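4.2 Bag retrieval task

Student teams, two members each, same arm, same wrist camera. Task set in April by the course lead (Isaksson): reach into a shopping bag, take out one packaged item, put it in the tray. No fixed pose for the bag. Teams wrote thier own approach routine, grasp routine was shared.

Total logged attempts 474, over 8 lab sessions. Of these 38 were thrown out, mostly because the bag tipped before the arm moved. Those are not in Table 3.

Main trouble was the bag itself. Thin plastic, walls fold in, print on the outside shows through and comes out mirrored on the inner side. The segmentation model from Section 3 took this for package artwork more than once. Team Murora (Obi, Dauda) masked anything low contrast and got away with it on bright packs. Team Dukis (Toft, Amadi) went for depth only, slower, fewer false targets, but bad on flat pouches lying on the bottom.

Soft pouches vs boxes: boxes easier for everybody. With a pouch the fingers have to go down both sides and close low, otherwise the pack just slides along the plastic. Figure 6 has the wrist view with a candy pouch at the bottom of the bag, open fingers to either side. Closing speed was left at default, we did not tune it and probly should have.

Wednesday sessions ran short (room booking), so teams that drew that slot have fewer pouch attempts. We did not correct for this. Scoring sheet is in Appendix B.

Figure 6. Wrist camera view, pouch item, bag retrieval task.

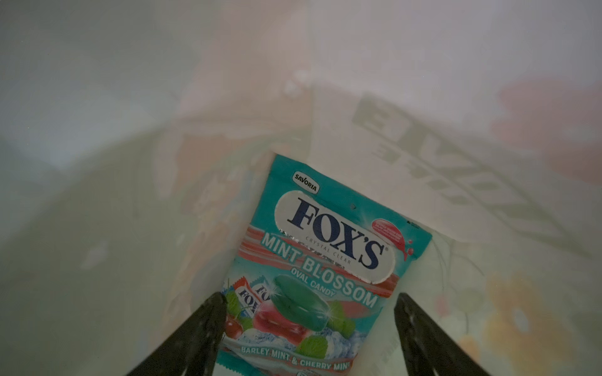
For the second round we kept the bag and dropped the boxes, pouches only, and asked teams to log finger opening at every step.

Contact: Ollbridge Student Robotics Lab | © the authors | Back to top

Shares 2 | Comments 8

Related items
Son: a low-cost tray sensor for teaching labs
Grading open-ended manipulation projects
Depth or color? Notes from a first-year course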